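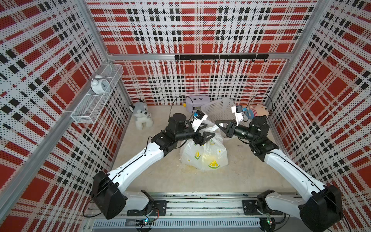 The bag drawer

Most kitchens have one. It sticks when you pull it, and inside are carrier bags folded into other carrier bags, going back years.

In Reltness, a town with one supermarket and a Saturday market, Baoshan Duan decided to find out how full those drawers were. She runs the household goods stall and was tired of paying for new bags when her customers had plenty at home. In October she put up a sign asking people to bring in their clean spares. By the end of the month she had 2112 of them, stacked in crates under the counter.

"I thought I might get enough for a week," she says. "One man brought 40 and apologised that it wasn't more."

The greengrocer and the fish stall now take from the same crates. Torn bags go into a separate sack, which is driven to the collection point at Rorkard when it is full. Thin film is still awkward to recycle. It wraps itself round sorting machinery, and many kerbside schemes will not accept it at all.

Haoran Kong, who sells bread two pitches along, was less keen. His loaves need paper, and he did not want customers asking why he wasn't joining in. He has since started taking 25 pence off for anyone who brings a cloth bag - a few do, mostly regulars.

The crates are out every market day until Christmas. Duan would like people to stop bringing the ones with holes in.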